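Robot Cell Practice, Unit 7: Looking After the Utensil Cell

Handout to go with the bench session. Read it through before you come in and bring it with you, because you'll want to write on it.

By now you have all driven the arm. This unit is the part I like best – keeping the cell in a state where the arm has a fair chance of doing its job. A cell that gets ten careful minutes at the start of a shift is a pleasure to work with, and you can feel it in the first pick.

Our practice job is the hanging one: utensils go from the table to the hooks of a stand, and back again. It looks like kitchen work and it's a wonderful teacher, because a hook asks for height, angle and release all at once. Get one of them slightly wrong and the handle swings, and a swinging handle is a moving target for the next pick.

Start of session

Read the last entry in the log. Cletus Baptiste keeps it at the Follgate bench and he does read what you write, so please use whole words.

Put the cell in hold before your hands go anywhere near it. The lamp on the control box must be steady, not blinking. Then look at the fingers. Scuffs on the metal tip are normal wear. A burr is something else: run a cotton swab along the edge, and if it snags fibers, the tip comes off and gets dressed or swapped. Wipe both fingers with a dry cloth. No sprays!

Next, the stand. Hold the pole low down and try to turn it. If it turns, tighten it at the bottom before you touch anything in software. I have seen a whole afternoon go into "fixing" a hook position when the stand itself was creeping a little with every hang.

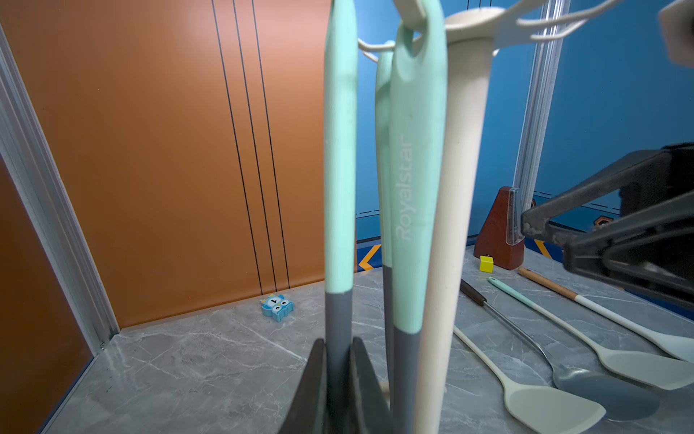

Page last changed: April, by I. Nicholas

With the gripper in close like this, take your time over the hanging hole. The wide Royalstar handle is the easiest to judge, with its oval hole looped over a white hook, so teach from that one first and do the narrower handle partly hidden behind it afterward. Handles that hang close together are where fingers catch, and the wrist camera is a great help in spotting it early.

Check what's lying on the marble-patterned surface too. The spoons and the flat spatula don't weigh the same or grip the same, and silicone behaves very differently from a steel shaft. Grip on the handle, well away from the head.

Re-teaching a hook

Load program 679 and step it at the slowest speed. Stop about 12 mm short of the hook, look from the side, and jog in by hand. Lower until the hook carries the weight, open the fingers, then back straight out. Save the point under a new name with your initials and leave the old one alone until yours has run 2 full cycles without a swing.

If the wrist view goes soft, clean the lens with the cloth from the Zotari box and check the focus ring before you blame the calibration.

For next time

Write half a page on one fault you found and how you traced it. The Wogan group meets in the Cirnham room, everybody else at the bench as usual. Questions to Iolo Nicholas, any time before the session.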